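Search this collection Enter keywords Go

# Manine Tabletop Sorting Collection

## Overview

The Manine Tabletop Sorting Collection documents a simple household activity: sorting small items on a table into labeled baskets. It covers the containers, the labels, the items, and the rules used to decide where each item belongs. It is maintained by the Sarotis Household Materials Group and is intended for readers who study everyday tidying and the ways people mark a place for things.

Release date: Mon 3 January

## Contents

The collection contains 400 arrangements, divided among 10 item groups. Fruit is the largest group, with 76 arrangements. Other groups include stationery, kitchen tools, sewing supplies, and small toys. Each arrangement has a short text record giving the group name, the wording of the label, and the items set out on the table.

Arrangements were prepared at two sites, Kaczmarczyk and Tevel. Both sites followed the same written instructions, although the stock of items differs. Tevel holds most of the stationery.

## Containers and labels

Each basket stands for one category. The category name is handwritten in black on the tabletop in front of the basket, as with the orange wicker basket marked "fruits." Names are written in lowercase. Handwriting varies between arrangements, and no attempt was made to correct it. Records reproduce the wording as written, including any spelling errors.

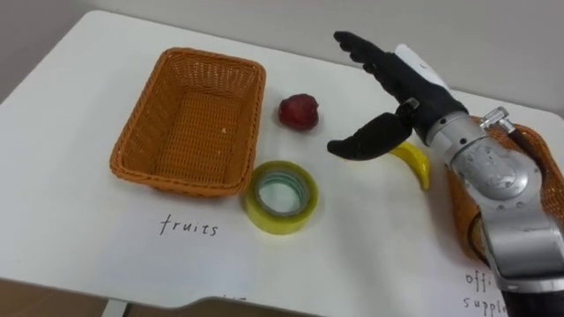 Many arrangements mix items that belong to the named category with items that do not. A roll of clear adhesive tape may share the table with a small red fruit and a banana. Under the sorting rules, the tape remains outside the fruit basket. It is recorded under stationery in all cases, including arrangements in which no stationery basket is provided.

## Sorting rules

- An item is assigned by what it represents. Toy and artificial fruit is recorded as fruit.
- Size, color, and condition do not affect the category.
- An item with no matching basket stays on the table.
- Items that could reasonably belong to two categories are marked "open" in the record.

More than 7 items in the current stock carry the "open" mark. Most of them are kitchen tools that are also sold as toys.

## Known limitations

The names used for fruit are general. Small red fruits are not always identified by type, and records prepared at Kaczmarczyk use "berry" where those from Tevel use "red fruit." The two terms have not been merged. Basket dimensions were not recorded.

## Corrections

Requests for correction should give the arrangement number and the item name. Accepted changes are entered in the change log and appear in the next release, normally issued in January.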